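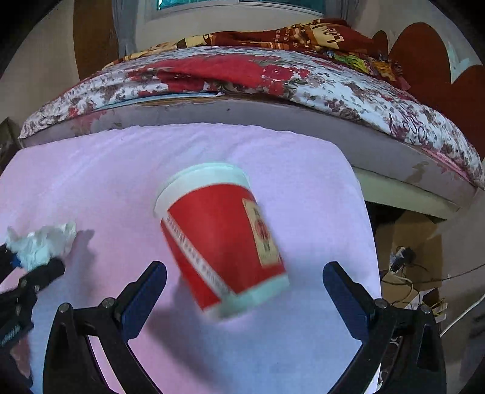 Paper bucket above the pink tablecloth, movie night

Wundau Pitus 848 projector review
Wed 10 November

I bought the Pitus 848 in March to replace an old Kazmi that had started shutting itself off in the middle of films. I have used it most weekends since, plus a few weeknights when there was a game on, so this is a review after a fair amount of use.

The 848 is a small projector made by Wundau. It sits a little bigger than a lunchbox and weighs little enough to carry in one hand. In the box you get the projector, a power cord, a remote, a short HDMI cable and a folded sheet of instructions. The cable is too short for anything except a laptop sitting right next to it. I used the long one I already had.

Setup

Setup is simple. You plug it in, point it at the wall and turn the focus wheel on top of the lens. The wheel is stiff at first and loosens up after a week or so. There is automatic correction for a crooked picture, and it works if you are only a little off center. If you are far off to one side, the corners go soft and you are better off moving the projector.

The one foot that screws in and out is at the front. It does not go very far. I ended up with a paperback under mine, and a friend with the same model uses a cutting board.

Picture

The box says 2000 lumens. I have no way to test that. In a dark room the picture is bright and the colors are good, with skin tones a bit on the warm side. With one lamp on behind the couch it is still fine. In daylight with the blinds open you can make out what is going on but you would not enjoy it.

Blacks are dark gray. This is normal for the price. If you mostly watch space movies or anything shot at night, you will notice it. For comedies, cartoons and sports I stopped seeing it after the first evening. 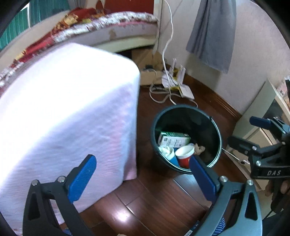 Fan noise is the part I have the most complaints about. There are 3 power settings and on the top one the fan is loud enough that I turn the sound up to cover it. On the middle setting it is a low hum. I leave it on middle all the time now and the loss of brightness is small. After about 16 minutes the fan settles down on any setting, so do not judge it in the first few scenes.

The speaker is built in and it is poor. Voices are clear but thin and there is no bass at all. I run a cord from the headphone jack to an old Alirham speaker and that fixed it. There is Bluetooth too, but with my speaker the sound came in slightly behind the picture - enough to be annoying when people talk.

The remote has no lights on the buttons, and all the buttons are the same size. In a dark room I still hit Back when I want Pause.

The menus are plain and quick. The apps that come with it are slow to load, so I use a streaming stick in the HDMI port and skip them.

Would I buy it again? Yes, at the sale price. At full price I would look at the next Wundau up, which has a second HDMI port and a proper adjustable stand. Anyone who needs a picture in daylight should get a TV.

Related reviews
Alirham portable speaker, two years on
Pull-down screen or painted wall?
Kazmi streaming stick
Blackout blinds for a rented apartment

Search this site
Enter keyword
Go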